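How Warm Is a Student Room? Our Niltden Heating Project

We picked this topic in November, when half of our floor was wearing coats indoors, and it turned into the best thing we did all year! The question was simple: does a room in Niltden hall lose heat faster than one in Illberg, the newer building across the road? 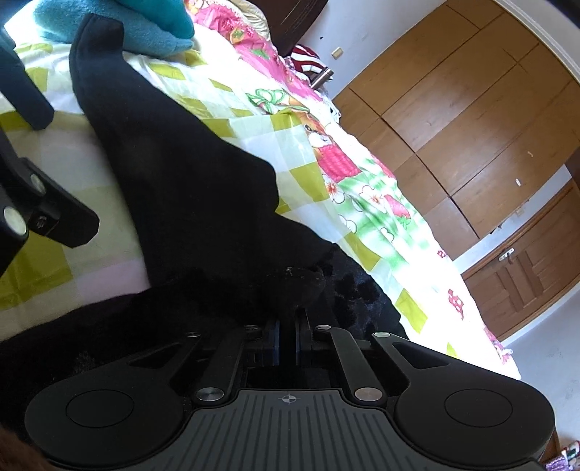
Reading time: 2 minutes

We put a small logger in each room for 7 days and ended up with 2399 usable readings (a few went missing when a battery died in Illberg, very annoying). Windows stayed shut after ten at night and the radiators went off at eleven.

The first graph was a real surprise. Both rooms cooled at nearly the same speed until two in the morning, and only then did Niltden drop away. By breakfast it was four degrees colder. We loved this, as it meant the old brick was holding on to the day's heat for longer than any of us had guessed, and it sent us off reading about thermal mass for a whole weekend.

Bedding was the other half of the project. We asked people on both corridors what they added on cold nights, and the usual answer was a fleece or a second blanket, long before anyone touched the radiator.
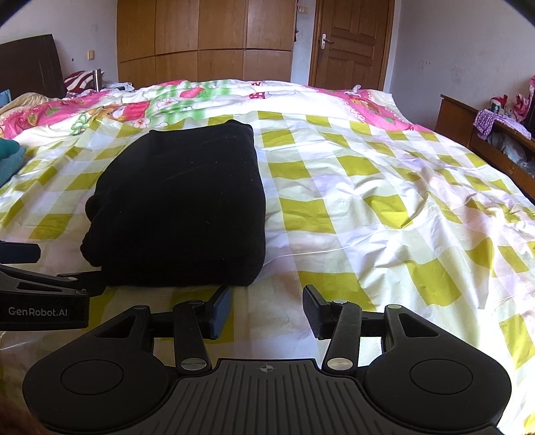 Jansen wrote on our draft that we should have logged the corridors too, as a warm corridor could be hiding a lot of the loss through the door. Fair point, and we would love to try it. Next time we'd also run two loggers per room, one by the window and one by the bed.

Related projects
Rainwater on the Lenon Roof
Noise in the Illberg Study Rooms
Which Bike Sheds Fill Up First?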